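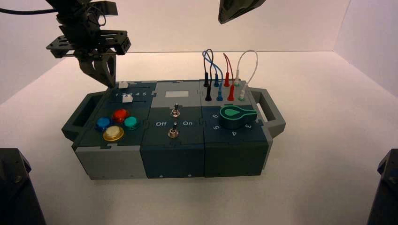

Can a machine do your chores yet?

Parts of them, slowly, on a table somebody has cleared first. If your chore is pressing a button, sliding a slider or flipping a switch, you may be in luck within the decade. If your chore is the pile on the stairs, keep walking past it as you have been.

I bring this up after three letters on the subject, two of them prompted by my February item on robot vacuums, in which I was thought to be unkind to robot vacuums. Valentin Gisler wrote to say that his does the whole ground floor while he is at work and that I should try one with better sensors. Ursina Hauser wrote to say that hers ate a shoelace, and then the shoe, as far as a thing that height can eat a shoe. I believe both of them. A robot vacuum is a good answer to the question of what to do about a flat floor with nothing on it.

The third letter, from Essam Radwan, was the interesting one. He runs the packing side at Mokel, the hardware supplier, and has been asked by people upstairs to find out whether arms could take over any of the bench work. He wanted to know why the demonstrations all look so easy and the quotes all look so long.

So I went back to the task boards. If you haven't met one, a task board is a box with things on it to fiddle with, and it's where a lot of the hopeful arms spend their time. Toggle switches marked Off and On. Fat arcade buttons in red and blue. A green knob with an arrow on it and numbers to turn it to. Patch cables in loops. It looks like something you'd buy for a bright toddler, and I mean that as a compliment to the toddler, who would have the whole thing figured out in ten minutes and one of the plugs in its mouth.

The point of the board is that each item stands for something in real life. The buttons are your microwave and your elevator. The knob is the stove or the washing machine. The switches are every gray cabinet on every shop floor, and the cables are the back of the television, where no machine or human should be sent alone.

Buttons are the friendly end. You get over the button and you go down, and a big domed one forgives you for being a little off to the side. Sliders are worse. A small white knob has to be met from above by two fingers that come down on either side of it, pinched hard enough to move and gently enough not to pull up, and then dragged along in a straight line by an arm whose joints all turn in circles. Your own arm has the same problem and has been solving it since you were two, so you get no sympathy from yourself.

Toggles are short, shiny and stiff, and they snap. A person feels the snap and stops. An arm without much feeling in its fingers has to be told how far to push, or has to look and see whether the lever went over, and chrome is a miserable thing to look at with a camera. Then come the cables. A cable goes where it likes. Two of them side by side will cross over and tangle if you so much as turn your back, and from then on the job is mostly sorting out which one you have hold of.

I asked Rostislav Vondráček about this. He spent eight years putting in automation for Gruber, mostly on lines that fill and cap things, and is now retired enough to be rude about it. His rule is that a machine will do anything you like 200 times an hour so long as it is the same anything. "You want it to find the part, that's one price," he told me. "You want it to find the part after Kevin moved the bin, that's another price." I don't know who Kevin is. I gather every plant has one.

Which brings me back to Essam's bench. He sent a list of what his people do in a shift, and I went down it with a pencil. Pressing the label printer button: yes, and you don't need an arm for it, you need a wire. Turning the tape dispenser to the next width: probably, if the knob has a pointer and the numbers aren't worn off. Putting 14 assorted screws in a bag: there are machines for that already, they cost a good deal, and they do nothing else. Untangling the returned extension cords: no. Noticing that the order is for a left-hand hinge and the bin is full of right-hand ones: no, and I'd hold on to whoever is doing that now.

At home the list is shorter and the news is worse. The trouble with a kitchen is that it was laid out for somebody about my size with two hands, a wet cloth and a habit of leaving the drawer open. The task board has handles on the ends and everything on top in plain view, bolted to itself. My knives are under the colander.

A firm called Drarevo was kind enough to send me their brochure, which shows an arm setting down a cup. The brochure says the arm can be taught new tasks "in an afternoon." I called to ask whose afternoon. A pleasant man said it would depend on the task, and on the cup. He also said the arm runs on 110 volts, as if that had been my worry.

Ambros Grabner, who proofreads this newsletter and owns a Rastamon bread machine older than my car, wants it noted that he has had a robot doing a household chore every night for years, that it has one knob and one button, and that he has never had to teach it anything. Fine. It is noted. I would only point out that he still has to get the loaf out, and that he complains about that every time – the paddle stays in the bread.

Essam, my advice is to get a quote for the bagging, leave the cords alone, and ask any salesman who visits to do his demonstration on your bench with your parts, at the end of the day, with the lights you have. If he asks for a white table, give him a coffee and show him the door.

More letters on this are welcome. Valentin, please send the model number. Ursina, I'm sorry about the shoe.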